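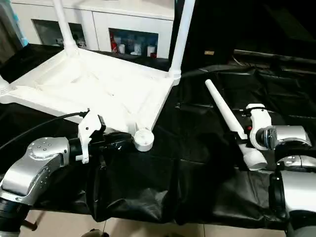 Flimirness finger set for parallel grippers: two months in, one scary moment, still a fan

I paid 149 for a pair of these from Mertens back in October, and I have been wanting to write about them ever since. First I had to get to the bottom of the fault that stopped us for most of a week, so this review is longer than planned and more useful, I hope.

Some background. Our bench has two arms and one job, which is putting the legs on plastic stools. The left gripper clamps the frame while it sits upside down, and the right one brings the leg to the socket and pushes. It sounds like nothing. Try it with hard metal fingertips on smooth, tapered plastic and you'll have legs all over the floor by lunch. We had been fighting that since spring with tape, rubber sleeves and a lot of bad language from Gijs Kramer, who built the bench.

The Flimirness fingers changed that on the first morning. I love how they hold! They are long, they taper down to a blunt tip, and they get into narrow gaps where our old ones just shoved everything sideways. Fitting them took me less time than making coffee. Four screws, a quick zero in Laltent (the control software we run), and off we went. The surface has enough grip that I could turn the closing force way down, and the marks we used to leave on the legs went away.

Now for the bad part.

On a Monday, a bit before noon, the right arm had a leg lined up and was starting to push when the grip let go. The leg tipped over, the gripper closed on air, and the arm kept going. It drove forward with nothing between it and the frame. Jeanine Maes was standing by the table and hit the stop. She wasn't hurt and nothing broke, but the frame got a hard shove and the left arm held on and took all of it. I don't ever want to hear that noise again.

My first thought was that the new fingers were slipping, and I had half an angry email to Mertens typed out. I'm glad I didn't send it. Mwajuma Mbwambo pulled the log that afternoon and found 110 good inserts in a row before the bad one, with the grip width creeping a hair at a time through the last stretch. One finger had been backing off its mount. The screws in the bag are short, the sheet that comes with them says "tighten firmly" and gives no torque value, and there is no thread lock in the box. Push down on a long finger over and over and those screws will walk.

So that's my one real complaint about the hardware. Put thread lock on them the day you install them, and check them again after the first shift. We swapped ours for a slightly longer screw, and they have held for roughly 300 inserts since then.

The other half of the trouble was ours. Laltent has a "grip lost" signal, and if the fingers close past the width of the part, it's supposed to stop the move. When I zeroed the new fingers I accepted the default width window, and that default is wide open. The signal never fired. An arm that pushes when it has dropped its part is a safety problem, whatever fingers you put on it, and I should have tested it by making it miss on purpose. We do that now every time something on the wrist gets changed. Lies Timmermans wrote it up as a one-page check, and it takes a few minutes with the speed turned down and everyone behind the line.

I also look at the wrist camera a lot more than I used to. 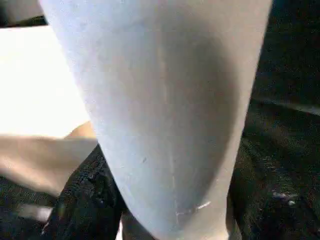 Flimirness finger from the wrist camera. Note the small white scuff near the tip, just right of the seam.

Wear is the thing people keep asking me about, and so far I'm really happy. There's that scuff, there's a tiny dark speck farther up, and the faint seam down the middle hasn't bothered us at all. The pale color is great for this too, marks show up right away and you can compare from one week to the next. (The flip side is glare. Under a bright lamp you may need to bring the camera exposure down.)

How do they compare with the Giler fingers? I ran a borrowed pair of those for a few days. They come with better screws and a proper mounting sheet with a torque number on it, and if you mostly pick up boxes, I'd say go for them. For anything tapered or slick the Flimirness set is so much nicer that I gave the Gilers back early.

Mertens answered my (calmer) email the next morning and mailed out a bag of longer screws for free. Ruben Verbeke over there told me they had heard the same thing from another customer and would like to see a torque value on the sheet. I hope it happens, it would save somebody a bad Monday.

Would I buy them again? I already have. The second pair goes on the left arm this week, thread lock and all, and the forced miss test gets run before a single stool goes on the table.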